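How to register a player for a Saturday league side

Ask the club secretary for a form before the player trains with you. Fill in the full name, date of birth and last club. If he has played elsewhere this season, you also need a transfer slip signed by that club. 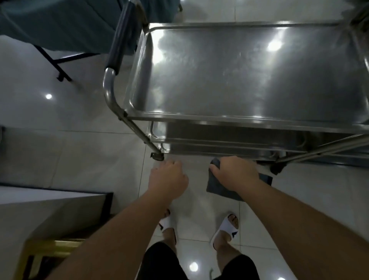
Send both papers to the league registrar at least two days before the match. Hustau Rovers lost points in January for fielding a man whose slip came in late. Keep a copy in the team folder.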